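Merex Household Tasks Project
Progress report to the funder, second period
September 2023

Purpose of this report

The grant asks one question: can a two-armed machine of the kind now on sale do ordinary kitchen and shop-floor chores well enough to be worth having? This report covers the work since March. It sets out which chores we have tried, how they went, what we spent the time on and what we would like to do next.

The short answer for this period is that the arms can do parts of most chores and all of very few.

Where we are against the plan

The plan listed 8 chores. Five are from the kitchen and three are from the back room of a small shop. All 8 have now been set up in simulation. Four have also been tried on the real arms at the Meltville workshop. We had expected to have six on the real arms by now, so we are two behind.

The delay has two causes. The grippers we first ordered from Kravets came with the wrong mounting plate and had to go back. We also underestimated how long it takes to make a simulated object behave like the real one when it is pushed or tipped. A pan that slides too easily on the screen teaches the arms a habit that is no use on a real worktop.

Across all chores we logged 2867 attempts in this period. Most were in simulation. An attempt counts as finished only if every step was completed with no help from a person and nothing was dropped.

Kitchen chores

1. Wiping a worktop. The arms do this reliably in simulation and fairly well in the workshop. They miss the strip nearest the wall. We think the cloth holder is at fault and are having a shorter one made.

2. Putting cutlery in a drawer. Forks and large spoons go in without much trouble. Teaspoons are dropped too often. The drawer itself is opened correctly nearly every time, but closing it is less certain when something is standing proud.

3. Putting food in a pot and covering it. This is the chore on which we spent the most time. It sounds like one job and has four parts: pick up the food, let go of it over the pot, pick up the lid by its knob, and set the lid down level. One arm handles the food and the other is kept for the lid. We used a small pot with two loop handles, as it leaves less room for error than a large pan.

Picking up and letting go are now steady. Of the last 100 simulated attempts, 91 had the food in the pot. The lid was set down properly in 58 of them. The usual fault is that the lid is let go a little early, catches the rim and sits at a slant. A person would nudge it straight without thinking. The arms have no step for that, so the attempt is marked as failed.

The two arms also wait for each other more than they need to. We set a wide safety gap at the start of the project and have not yet reduced it. With a narrower gap we would expect the whole job to take less time, though it would still be slower than a person.

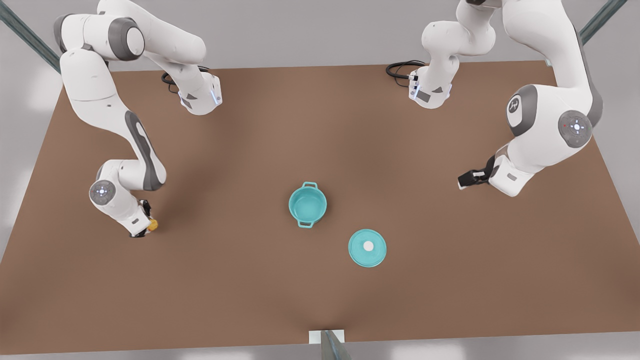

4. Loading a dish rack. Plates are good and bowls are acceptable. Glasses are not being attempted on the real arms until the grip force can be set more finely.

5. Folding a tea towel. In simulation only. Cloth remains the weakest part of our software and we would not want to promise anything here.

Shop-floor chores

6. Moving tins from a carton to a shelf. Our best result. In the workshop the arms filled a shelf without help on most runs, provided the carton had been opened and placed square.

7. Turning labels to face the front. Works for tins and not for bags. We have stopped work on bags for the time being.

8. Flattening empty cartons. Tried in simulation only. The arms can press the sides in, but cannot deal with tape.

What this says about readiness

A shop with a steady flow of tins could make some use of these arms today if a member of staff prepared the cartons. We cannot say the same for a home. In the kitchen, things are rarely left in the same place twice, and the arms still depend on starting positions close to the ones they were trained on. When we moved the pot and lid to new positions, the share of finished attempts fell by nearly half.

Recovery from small mistakes matters more than speed. Most failures in this period were ones a person would have put right in a second or two.

Spending

Spending is within budget. The returned Kravets grippers were replaced at no charge. We paid for extra computing time from Zirkoso for the pot and lid work, and this came out of the sum set aside for travel, which we have hardly used.

Next period

We will add a correcting step for a slanted lid and run 1000 further simulated attempts, with the pot and lid placed differently each time. If the results hold up we will move that chore to the workshop. The dish rack tests will carry on with plates and bowls. We ask the funder to agree that tea towels be dropped from the workshop trials and kept as a simulation task only.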